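Color bleeding (laundry)

From the Litado Home Encyclopedia

Color bleeding is what happens when dye leaves one piece of cloth in the wash and settles on another. I've been looking after the laundry pages here for a while, and this is the one I get the most mail about, so I've tried to put everything I know in one place (and a few things I learned by ruining my own sheets!).

Causes

Dye holds on to fabric in different ways. Some dyes bond with the fiber itself, and those mostly stay put. Others sit closer to the surface, and there's often some extra left over from the dyeing that never got rinsed out at the mill. That extra is what turns your wash water pink. Hot water loosens it faster, a long soak gives it more time to travel, and leaving a wet load sitting in the drum overnight is about the worst thing you can do – I say this as someone who does it every December when the house is full.

Cotton and rayon pick up stray dye easily. Polyester mostly shrugs it off. Nylon is the sneaky one, and it'll go gray or pink before anything else in the load.

Colors to watch

Deep reds, magentas, purples and dark indigo are the usual suspects. Black can bleed too, and it often comes off looking blue or greenish, which confuses people. 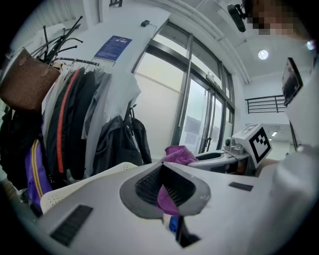
Magenta cloth. Strong pinks are worth testing before a mixed wash.

Testing

Dampen a hidden seam with warm water, press a white rag on it and wait a few minutes. If the rag picks up color, wash that piece by itself. I do this with everything from the D'Amico outlet in Zeltmont, where I buy most of my towels, and I've had to set aside more than I'd like.

Sorting

The old way is three piles: whites, lights, darks. I still do it, with a fourth pile for new things that haven't been washed yet. Plenty of people manage fine with two. A basket with holes in the sides is nice for damp things because air can get in, and it's light enough to carry with one hand when the other one's full of socks.

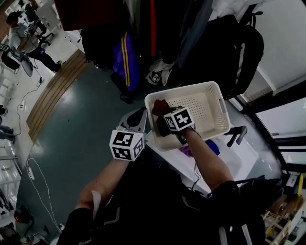
This page was last edited on Jan 9, 2022. Filed under: Laundry, Fabric care.

Fixing a stained load

Don't dry it! Heat can make the stain a lot harder to shift. Take out whatever did the bleeding and rewash the rest right away in cool water. If that doesn't do it, soak in oxygen bleach, following the label, and be patient. Keep it away from silk and wool. Chlorine bleach is for plain white cotton only, and even then I'd read the care tag first.

Salt and vinegar

I grew up being told that a cup of either would "set" the color. On ready-made clothes neither one does much, though my family in Jikwood will never believe me.

See also

Care labels
Drying racks
Graying of whites
Oxygen bleach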